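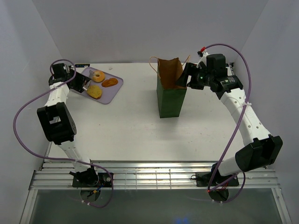

Bread and Pastry Corner: Trays, Tongs and the New Paper Bags

Starting Saturday, 12/14/19, the bread and pastry corner at Jiromstead Market goes to tray-and-bag service. You take a tray and a pair of tongs, pick out what you want, and move it into a paper bag at the packing table before you go to the register. The glass case stays where it is for cakes and anything with cream in it, and you still need to ask at the counter for those.

We tried this out for two weekends in the fall. Nisreen Kassab, who runs the corner, kept the comment sheets, and we got 233 of them back. Most people liked choosing their own rolls. The main complaints were crushed pastries, bags that tipped over, and tongs that went missing by midmorning. The notes below cover those, plus a few questions that keep coming up at the register.

The trays

They are the lavender plastic ones, rectangular with rounded corners. We have enough for a busy Saturday if they come back to the rack after you pack. Please don't carry them out to the coffee tables, where they get mixed in with the brown ones and go through the wrong wash.

Leave some space between items if you can. Sugar from a donut will stick to anything next to it, and a bun that has picked up sugar on one side is hard to make a ham sandwich with. If you're buying a lot, take a second tray.

The tongs

The metal tongs hang on the hooks to the left of the shelves. Take one pair, keep it with your tray, and drop it in the bin at the end of the packing table when you're done. The bin is for used tongs only. Clean ones get put back out through the morning.

A few tips from Nisreen on using them:

Hold a round bun across the middle, and squeeze only until it lifts. The soft ones dent and stay dented.

For a bagel or any other ring, one tip through the hole and one on the outside works well. You get a firm grip with hardly any pressure.

Croissants should be picked up from the sides, low down. Gripping the top breaks the layers and leaves half of it on the table.

Small cakes like madeleines are easier to slide to the edge of the tray first.

If you drop something, leave it and tell whoever is at the counter. You won't be charged.

The bags

The new bags are green paper with a brown inside and twisted paper handles. They come in two sizes. The small one holds 4 rolls comfortably. The large one is meant for a family order, and it will take a loaf standing on end with rolls beside it. Both have a flat bottom, but they stay up better if you open them all the way before you put anything in. Push a hand down to the base and spread the corners. Fold the handles to the outside so they aren't in the way.

Pack in this order: loaves and bagels on the bottom, firm rolls next, then buns, then croissants and anything flaky on top. With a large bag, lower the first couple of items in with the tongs all the way down. Dropping them from the rim is what was knocking the bags over during the trial.
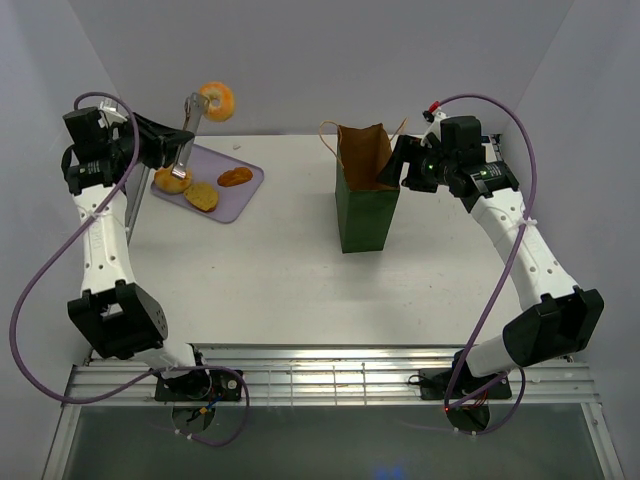 Tongs and tray at left, with the green handled bag open at right.

There is no charge for bags. If you would like to bring your own cloth bag or a box, go ahead, as long as it's clean and goes on the packing table and not on the shelves. Jelle Van der Linden asked on his comment sheet whether used green bags can come back for a second round. We can't take them back for bread, but the plant stand is happy to have them for bulbs in February.

Glazed and iced items should go in a wax sleeve first. The sleeves are in the box next to the bags. Butter will still come through the bottom of a paper bag if it sits on a warm car seat long enough, so put a sheet of newspaper under it for a long drive.

What's on the shelves

The bread still comes from Verschueren, delivered before we open. The weekday list is plain rolls, seeded rolls, round buns, bagels and croissants. On weekends we add donuts, madeleines and a rye loaf made with Flindar flour. In all there will be 14 kinds on a Saturday, and each has its own card with the price and the allergens. Please read the card each time, even for something you buy often. The seeded roll changed recipe in the fall and now has sesame in it.

Gheorghița Văduva has asked for a raisin bun every month for nearly 3 years. We have passed it on again.

At the register

Tell the cashier what's in the bag before you set it down. There is a short pad and a pencil at the packing table if you have a long order. Write the name from the card and how many, and hand over the slip. It goes a lot faster than unpacking the bag to check.

Standing orders are not changing. If you have one through Cirero, it will be packed for you and waiting behind the counter under your last name until noon. Orders not picked up by then go on the shelves. Bart and Jelle Van der Linden, you have separate orders again, so please check the first name on the slip.

Help with packing

Anyone who would like a hand should ask. Nanami Nakajima will be at the packing table on the first morning from opening until eleven, and she can show you how the bags fold out. The table is at a height that works from a chair, and we've moved the flour display so there is room to turn.

Comment sheets will stay out through the end of the month, in the tray by the door. If something about the tongs or bags isn't working for you, write it down and put your phone number on it if you want a call back.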